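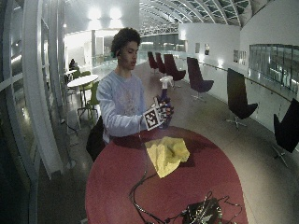
The Glove That Teaches the Arm

Su-chen Pan's first robot arm spent its early months knocking things off her kitchen counter. It has six joints, a two-finger hand and a secondhand motor controller, and it cost her $800 in parts. Getting it to move was the easy part. Getting it to wipe a table took her out of the kitchen and into Fevdale, the shared workshop where she now does most of her building.

Fevdale has the usual tools. There are two drill presses, a laser cutter with a waiting list, and a row of 3D printers that members feed with their own filament. Pan pays her dues by running the soldering bench two evenings a month. In September she put up a note asking if anyone wanted to help build a glove.

The idea is an old one. Programming an arm to pick up a bottle, aim it and squeeze the trigger means writing down every angle and every pause. Letting a person do the job while a camera keeps track of the hand gives you the same numbers with much less typing. Pan had tried writing the moves by hand and gave up after the squeeze. "I could get the fingers around the bottle," she says. "I couldn't get one finger to pull while the others held still."

The group named the project Plorach, after a password one of them had been made to use at an old job. The first version was a gardening glove with bend sensors sewn along the fingers. The stitching pulled out within a week. The second used a thinner glove and flexible channels for the wires, and that layout has stayed.

Finger bend is only part of what the arm needs. It also has to know where the hand is and which way it is turned, and for that the group uses printed square markers, the blocky black-and-white kind that software can read from across a table. A flat marker works well until the wrist rolls and the pattern turns away from the camera. A cube solves most of that, as long as the faces are square to each other.

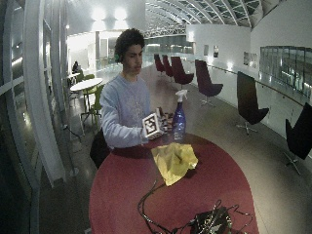 Squareness took longer than anyone expected. The early cubes were printed in one piece and came off the bed slightly twisted, enough to throw the position off when the software switched from one face to the next. Pan went to separate panels glued over a core, with a machinist's square held against each corner while the glue set. The patterns are printed on matte paper. Glossy labels picked up the ceiling lights and the camera lost them.

The electronics are plain. A small board reads the sensors 300 times a second and passes the numbers down a cable to a laptop. The group talked about going wireless and decided against it, mostly to avoid charging another battery. The cables get in the way, and whoever is wearing the glove learns to keep them toward the near side of the table.

Software was the slow part. Hand position and finger bend arrive on separate clocks, and in the first recordings the fingers closed a moment before the hand reached the bottle. The fix was to stamp both streams on the laptop and line them up later. Pan wrote it in a weekend, then spent most of a month finding out why it drifted. The culprit was a power-saving setting.

The task itself is deliberately dull: a spray bottle, a cloth and a tabletop. Pan chose it because it asks for two kinds of grip. A bottle is stiff and keeps its shape, so the arm can be told where to hold it. A cloth lands differently every time it is dropped, and a recording made with one set of folds is of little use with another.
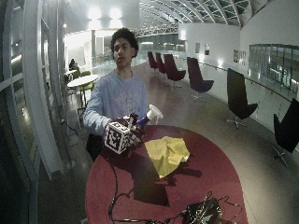
The glove and marker cube in use with the spray bottle.

The group has logged 3,140 short recordings, and Pan throws out almost 800 of them for one fault or another. Most of the bad ones come from the cube being turned too far or a sleeve sliding over a sensor. She now asks people to push the cuff back before they start, and she keeps sessions to 12 minutes. After that, she says, people get sloppy with the cloth.

The arm can pick up the bottle and return it to its spot on most tries. It can spray, though it tends to pull the trigger twice. Wiping is still poor. The hand presses too hard at the start of a stroke and drifts up off the surface by the end, and the glove has no way of measuring pressure. Pan has ordered thin pads for the fingertips and is working out how to run their wires without making the glove any stiffer.

Other members have asked for the drawings. The cube files are on Fevdale's shared drive, along with a parts list and a page of wiring notes that Pan describes as out of date. She plans to redo them once the fingertip pads are in.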